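About Estari

Estari is a local news site covering the courts, the police and the town councils of Horideo and Vahidi. We read the complaint before we write about it, and then we go and talk to the people whose names are on it. We love this work!

We started with 2 reporters and one shared phone. Today there are 13 of us, and our archive holds 405 court stories, every one of them free to read. If a case ends in an acquittal, the old story gets a new headline and a note at the top (readers asked for that, and they were right).

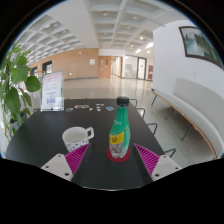

Yi-an Hong wrote to us in February that she had followed a land dispute on our site for months and could finally explain it to her parents, "dates and all." She also asked for more on what happens after a verdict, so we now go back to closed cases and report on appeals too.

What we cover

Hearings, bail decisions, police complaints, council votes and public records requests. We don't name minors, and we don't print a charge without asking the accused or their lawyer for a reply. Family matters get extra care, and a second editor reads them before they go up. 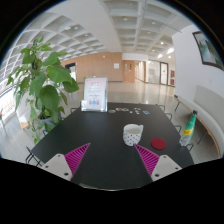 Mug, red coaster and green bottle on the table.

How we pay for it

Readers cover most of our costs, and the Patolia Fund pays for our records requests. Neither sees a story early. Our accounts go online every year, down to the photocopying, and we're always happy to go through them with anyone who's curious.

Our newsletter goes out on Tuesday with the week's hearing list
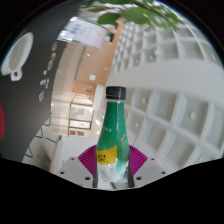 and a few lines on the cases we think deserve a fuller gallery. Courtrooms are open to you, so come along! If you spot a mistake in anything we've published, write to the corrections desk. Corrections run on the story itself and in the next newsletter.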